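Favo Table Mat: three months of spills later

I bought the Favo table mat back in September, after my old vinyl one finally cracked down the fold line. I wanted something I could wipe down fast, because my table gets used for breakfast, bill paying, craft stuff and then dinner, pretty much in that order. There were 2,728 ratings on the Clungate site when I ordered and I read way too many of them (the one-star ones are always the most fun).

First the not so great. It comes rolled tight in a tube and it did NOT want to lie flat. I put cookbooks on the corners and left it for nine days. One corner still lifts a tiny bit if the heat is on. It also had a smell, kind of like a new shower curtain, so I hung it over the porch rail overnight and that mostly took care of it.

Now the good! Tomato sauce, gone. Coffee ring, gone. Turmeric left a yellow shadow that hung around for a couple of washes and then faded out. I use plain dish soap and a soft cloth. The instructions say no scrubbing pads and I believe them, my sister-in-law's has a dull patch from one. They also say it's fine up to 400 degrees, but I still put a trivet under anything out of the oven. I'm not testing that one, sorry.

Sizing is the other thing. I got the 36 inch and should have gone one up. Measure your table first, then measure it again. Dudinix makes a similar mat that's cheaper and thinner, and I had that in my last apartment. It slid all over the place. The Evangelista one is gorgeous but you can't trim it, and it costs more than my chairs did.

Would I buy it again? Yep, in the bigger size. Four stars, and I'd go to five if they shipped it flat.
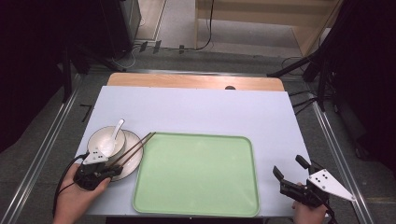
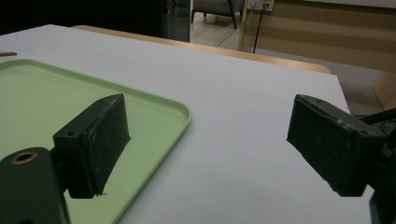
First photo: mint-green tray in the middle, plate, bowl and chopsticks to the left of it.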